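布比人难搞

Holtach 的两套手持夹爪寄到以后，我在博客上夸过口，说要拿它和旧的 Mitar 正经比一比。那是二月的事。拖到现在才动手，理由我编了好几个，都不太体面。

比的项目是叠布。硬东西我们早夹腻了，杯子、方块、螺丝刀，哪家的夹爪都能拿来拍宣传片。布不一样，布没有形状，也没有配合你的意思。

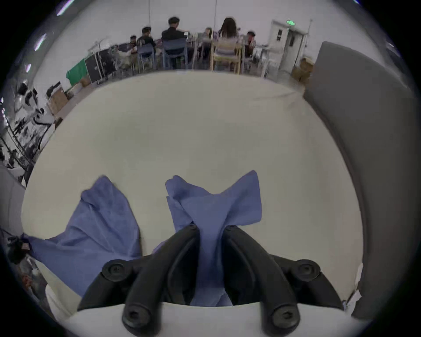

Mitar 的毛病是指尖太硬，夹薄布像拿两把尺子去捏一张纸，捏是捏住了，一松手布跟着弹走。Holtach 的指头弯一些，力道上得慢，Leandro Insaurralde 试了一上午，评价是“像戴着棉手套系鞋带”。我问他这算好话还是坏话，他说看鞋带。

规矩定得很简单：每套夹爪叠 30 次，每次限时 60 秒，超时算输，布掉到地上也算输。Asnakech Demissie 负责掐表，掐得铁面无私，我求情过一次，她把那一次也记进了备注。

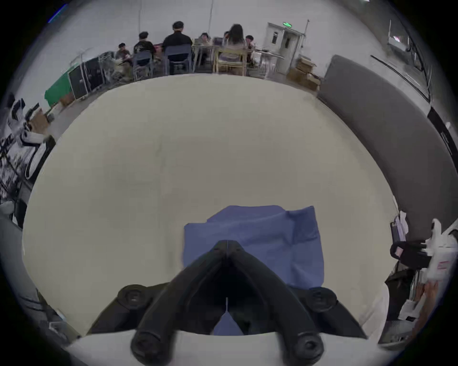

真正费工夫的是起手。布摊平了，边缘贴着桌面，指尖得压下去再往里收，压轻了打滑，压重了连桌子一起夹。后来我们干脆不摊平，像这块蓝布一样皱着放在奶白色的桌面上，有褶子就有下嘴的地方。Horacio Valdebenito 认为这是作弊，我认为这是工程。

结果是 Holtach 输了四次，Mitar 输了十一次，其中两次我坚持要怪布。

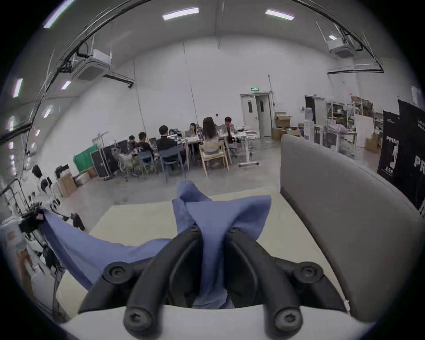

夹住中间，上面自己支出两个尖角。

单手比完，又试双手。两个人各拿一套，一人管一头，听口令一起抬。口令喊到第三遍，大家对“一起”的理解仍有分歧。相机的视野倒是够用，指尖一直在画面里，回放时谁先抬的一清二楚，想赖也赖不掉。 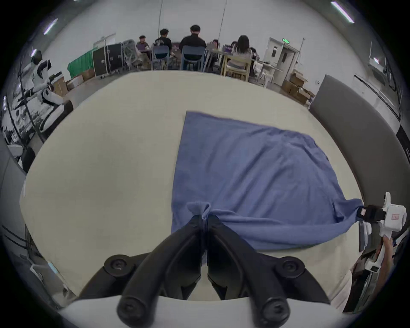 双夹爪各捏一头，近侧的布边抬成一道厚褶。

控制器那边，Irén Dudás 把采样间隔改成了 20 毫秒，曲线顺眼不少。她还想把夹持力的上限再调低一档，我说等我把数据导完，她说上回我也是这么说的。

下一篇写 Palma 的软指套，已经下单，还没发货。旧 Mitar 先不退役，夹螺丝刀它还是很在行的。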